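4.2 Edge grasps on thin cloth

Cloth came from the Lilldale set, all single-color squares. Table is smooth and pale, and it reflects a lot – this turned out to matter more than the cloth itself, see below. The gripper is a two-finger type with wedge pads, wrist camera fixed, exposure left on auto. 502 grasp attempts in total, 40 held out for the Dorer comparison. Ha-neul Kang labeled all the held-out ones by hand.

The policy gets one wrist view per step and picks a pinch point on the nearest visible edge. No depth. We tried depth early on, in February, and it was useless on see-through fabric, so it was dropped from all runs reported in this section.

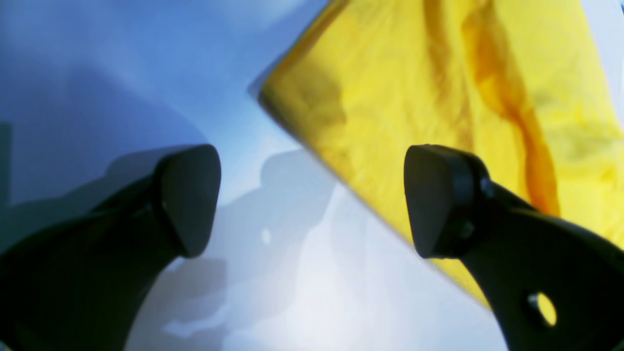
Figure 3. Wrist view with the fingers open and clear of the cloth. Note the corner point and the shadow on the surface between the fingers.

Corners are the easy case. The edge detector finds two borders that meet, pinch point goes a little inside, done. Straight edges are harder becuase the policy can slide along them and still score well, so it dithers. We added a small cost for moving sideways (weight 8, not tuned much). This removed most of the dithering but made first contact slower.

Shadows are the other problem. With glare on the table the gripper's own shadow is often the strongest outline in the view, stronger than the cloth border. The Frandsen baseline goes for the shadow quite often. Ours does it less, after training with 2000 extra views where only the lighting was changed. Not zero though. Failures of this type are listed seperately in the appendix. 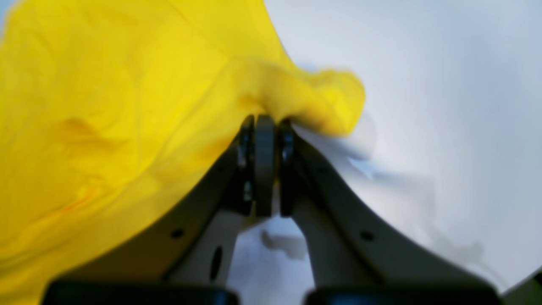
A grasp is scored as closed when cloth is held between the pads, whatever the shape of the fold. We don't ask for a flat pinch. Bunched folds count, and for a lift test they're fine – for the later folding step they are worse, as the free corner ends up in a place the planner doesn't expect. Section 5 comes back to this. Layer count is not scored at all. From the wrist view alone we could not label it in a way two people agreed on.

Runs with the Visolov pads were left out, different pad shape, so not comparable.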